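Lerngate Comics Fair, and a morning at the Sernell print shop

6 Aug 2022

I went up to Lerngate for the small press comics fair, which is held in the old corn hall behind the station. I had been meaning to go for years and had always missed it. This time I booked the train in June and took the day off work on either side, partly because Sernell, the printers who do half the books on sale there, had agreed to let a few visitors round their unit the morning before.

Sernell is a fifteen-minute walk from the station, past a tyre place and a builders' merchant. Henrike Sauerland runs it and did the tour herself. She started out stapling her own minicomics on her kitchen floor and still talks like somebody who minds where the staples go. There were no badges or slides. She gave us ear plugs and we went in.

The first room is where files get checked. Most of what goes wrong with a comic goes wrong before any paper is touched, according to Henrike. People send lettering as part of the artwork, so the black text is built out of four inks and comes out fuzzy. They forget the bleed. They send a page count that will not divide by four and then have to find something to put on the spare pages, which is why so many small press books end with a pin-up by a friend. She had a test sheet of the same panel printed five different ways, and I would have failed to spot the difference in three of them until I held it to the window.

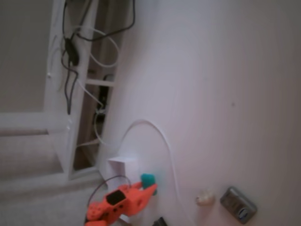 Cables and adapter on the white frame, Sernell.

The presses are in the back. One is digital and does the short runs, anything from a couple of dozen copies up. The other is an older offset machine for the longer jobs. It was running covers for Nistor while we were there. Nistor is the science fiction serial by Pejman Safavi, about a salvage crew who keep finding their own ship, and the new issue has a run of 3000, a big number for a book with no publisher behind it. The covers came off in a dull orange and a blue that Henrike had mixed as a spot colour. She pulled one every so often and compared it with the sheet pinned up by the delivery end, then altered something and let it go on.

After that came folding, stitching and trimming. The trimmer takes a stack of comics and squares off three edges, and the offcuts go down a chute for recycling. We were each given an untrimmed copy of an anthology to take home. It opens badly and I am very pleased with it.

The fair itself opened at ten the next day. Entry was £2 on the door, cash or card, and there was a short queue. The tables ran in rows down the main hall, with the children's drawing area up on the stage and talks in a side room that got very warm by the afternoon. There were over 8 hours of talks on the programme if you added up both days. I went to two of them.

The first was on colouring with a limited palette and was mostly a slideshow. The second was Safavi in conversation about Nistor. He was a quiet speaker and hard to hear from the back, though he got going when somebody asked about page turns. He plans every issue as a stack of spreads and will not put a surprise on a right-hand page. He also said the crew's ship has no consistent floor plan and he has given up answering letters about it.

I bought more than I had planned. The best of it was Brusura, a wordless book about a mountain rescue dog, drawn in soft pencil and printed in one colour on a rough cream paper. It was also the most expensive thing in my bag at £14. I picked up the first two issues of Nistor as well, a folded map comic about canals, and a horror one-shot that was much better on the cover than inside.

A few practical points. The food was one van in the car park and it had sold out of everything except chips by half past one — there is a bakery opposite the station if you want something else. The hall is step-free from the side entrance, though the sign for it is small. Several tables were cash only. Bring a stiff folder if you like buying prints, as I had to carry two of mine home inside a newspaper.

Sernell takes bookings for visits by email, in small groups, and Henrike asks that you wear closed shoes.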